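Sandwich month at the Fovthorpe bench

If you stopped by on a Friday in January and wondered why our whole corner smelled like toast, sorry, that was me and Mattes. We've been recording sandwich runs for Keltar, which is our name for the model that's supposed to learn kitchen chores by copying us. One of us drives the two arms, the other resets the table and eats nothing (Shufen's rule, and a fair one given how often that lettuce gets picked up).

The goal is 2000 good runs. A good run means bread out of the toaster, onto a plate, lettuce on top, then mustard, with no long pauses while the driver thinks about life. I can do 10 in a row before my wrists complain. Mattes says he can do more, but his get sloppy!

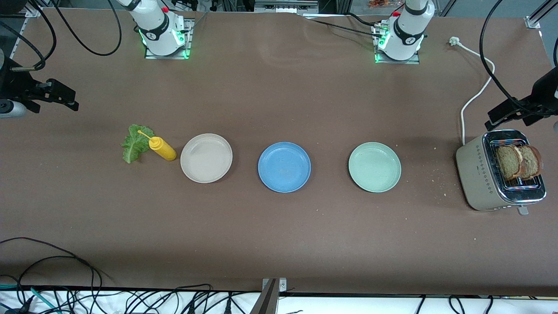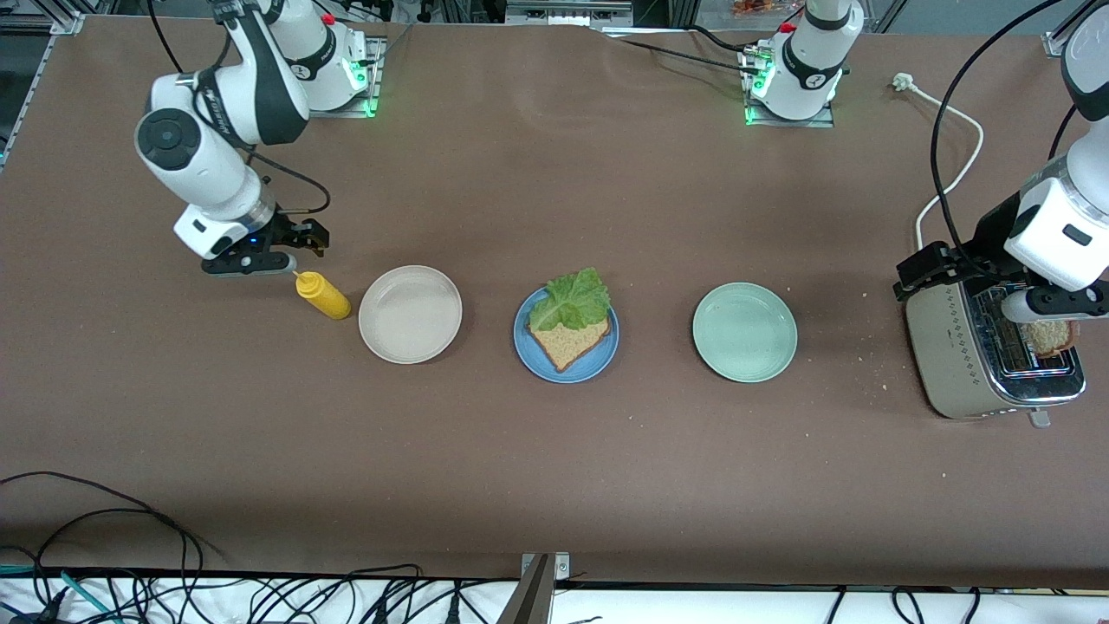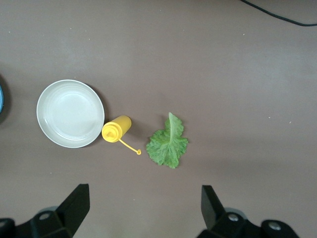
Photos: Shiyu Wan, from the bench and wrist cameras

The toast is the hard part. Grip it too hard and it crumbles, too soft and it slides right back into the slot, so we keep a lot of those near misses and tag them separately. Meifang wants more of them, because the last model we trained had only ever seen clean grabs and froze the first time one went wrong. We also move things between runs: bottle standing up, bottle on its side, lettuce at one end of the row or somewhere else entirely. It's boring work and it matters a lot, so please don't tidy the table for us.

We still need two more drivers for the evening slot, which starts at 7. Training takes one afternoon and Aiguo does it, very patiently. Put your name on the sheet by the door, and bring your own snack.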